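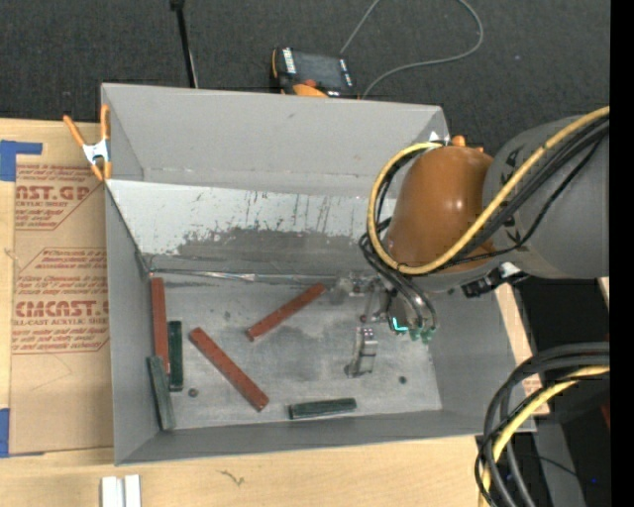
28 February 2022. Went through the painted bars from the Fostetden order with Arif before lunch. The spec calls for 800 mm stock cut down, ends square, two coats. The color is fine on the green and on most of the red. The long red one in the gray bin, lying toward the front wall, has small pale specks and a dark spot near each end, so I'm putting it down for a touch-up - not a full strip.

Réka wants the reds and greens kept apart from now on. They are all in together at the moment, with one green lying over the end of a red, and fresh paint marks easily. She has 2 shallow trays from Lurndale we can line with felt.

The sloping panel in the bin is worn dark along its lower part. Sand it or cover it before the next lot goes in.

Still to do: ask Tuvirora for the paint batch number, 8 more end caps, invoice in April.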